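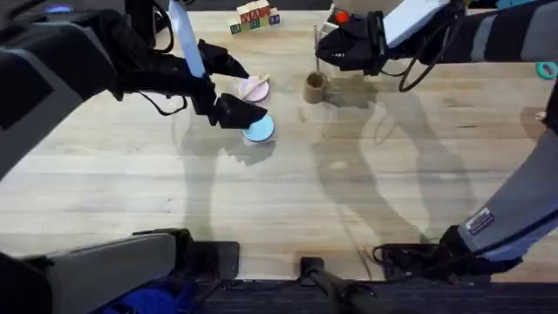

The tabletop: long pale planks, butcher-block pattern.

Wood moves across the grain and hardly at all along it. Most of what goes wrong with a solid top comes from fastening it down as if this were false. I have been keeping notes on one for a year, and this post is the cleaned-up version.

The setup is simple. Two brass pins are set into the underside near opposite long edges, on a line square to the grain. I measure between them with a long caliper Yasuo Yokoyama lent me and has not asked to have back. The first reading, taken in November before the heating came on, is my zero. A cheap humidity meter sits on the shelf at the same height as the top. It reads three points higher than the one in the hallway, and I have not worked out which of them is wrong.

The readings followed room humidity with a lag of nine or ten days. The finish accounts for most of that. Bare offcuts from the same stock, left on the same shelf, responded in two. I expected the oil to reduce the total movement as well, and it did not, at least not by an amount I can separate from caliper error. It slows the exchange and leaves the end point where it was.

The old fastening was eight screws straight up through the steel rails. By February one joint near the end had opened enough to take a sheet of paper. Perla Camacho looked at it and told me to stop admiring the crack and take the screws out. I did, and the joint closed most of the way by April with no clamping.

The replacement:

Center line: round holes, screws snug. This fixes the middle so movement splits evenly to both sides.
Outer rails: slots running across the grain, 1/4" wide and 5/8" long, with a washer under each screw head.
Torque: by hand, then back off an eighth of a turn.

I bought a set of Ševčík figure-eight fasteners first and returned them. They are well made, but they need a recess in the rail, and my rails are steel tube.

One correction to my earlier post on finishes. I wrote that both faces need the same number of coats. Elmarie Maluleke wrote in to say that matching the film matters more than matching the count, and that the underside, being rougher, takes up more oil per coat. She is right. I weighed the can before and after each side, and the underside used noticeably more. I have changed the text there.

Still open: whether the slots are long enough for a wet August. The arithmetic says yes with room to spare. I will take readings every second week until then and add them to the table at the bottom of the finishes post.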